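Drucken | Per E-Mail senden

Kleiner Thread über Automatisierung, oder: wie man im Oktober mit einer runden Scheibe 5 Stunden verliert.

Aufgabe: Scheibe zwischen zwei Greifern halten, anheben, ablegen. Wir machen es mit Handgreifern vor, der Roboter soll es nachmachen. Kann jedes Kleinkind. Das Kleinkind hat aber auch keine Kabel.

Die Aufnahmen waren prima. 200 Durchgänge im Kasten, Meifang hat schon Kuchen geholt. Dann der Blick ins Protokoll: In 59 davon springt die Position des rechten Greifers mitten im Griff um eine Handbreit. Laut Daten hat sich meine rechte Hand also kurz teleportiert. Hätte ich gemerkt, glaube ich.
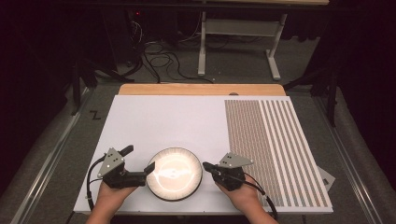

Scheibe zwischen den Greifern, zwei Kabel, zwei Hände.

Verdacht 1: Software. Ist es immer. War es nicht.

Verdacht 2: Abelardo. Ist es oft. War im Urlaub.

Verdacht 3: Wackelkontakt im rechten Kabel. Stecker leicht zur Seite gebogen, zack, Hand wieder woanders. Agnes hat das zwölfmal vorgeführt, mit wachsender Freude.

Was mir weniger gefällt: Der Arm hätte den Sprung brav nachgefahren. Mit vollem Tempo. Deshalb gibt es jetzt eine Sprunggrenze, und bei Signalverlust bleibt alles stehen. Stand seit dem Frühjahr auf der Liste, gleich unter »Kaffeemaschine entkalken«.

Die 59 fliegen raus und werden neu aufgenommen. Die Kaffeemaschine ist weiterhin verkalkt.

Drucken | Per E-Mail senden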